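Two hundred pages in and the ferry still hasn't left

I came to Neville Staniforth backwards. Third book first, then the second, then a gap of years. So The Salt Ledger is the only one of his I've read in the month it came out, October, on a train to Cidton with no heat in the car.

It's long. 515 pages. The plot, such as it is: a bookkeeper named Danladi is sent to the island of Drindora to close out the accounts of a dead salt company. Supposed to take a week. He misses the boat home, then misses it again, and by page 200 you start to suspect he's doing it on purpose.

Good stuff first. The talk. Staniforth has always had an ear, and the scenes in the boarding house kitchen are the best he's done – people interrupting, getting names wrong, going back to an arguement from three chapters ago. The landlady gets one speech about her late husband's boots that I read twice and then read out loud to a stranger. (He was polite.)

The middle sags. There's a stretch of 100 pages where we get the company's history in letters, and the letters all sound like the same man. They aren't meant to. I skimmed, went back out of guilt, skimmed again. His last editor would of cut it to 25.

And Eson, the rival clerk, never quite arrives. He's built up and built up, then he turns up on a Sunday, drinks some tea and is gone. Maybe that's the joke. Didn't land for me.

Still. The last section is something else. Short chapters, almost no talk, Danladi alone with the books and the weather. I finished it in bed, well past one in the morning, and started the first chapter over.

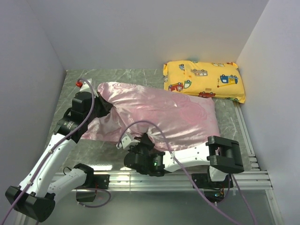

It reads differently the second time. The missed boat is right there in the opening paragraph, if you know to look for it, and so is the landlady.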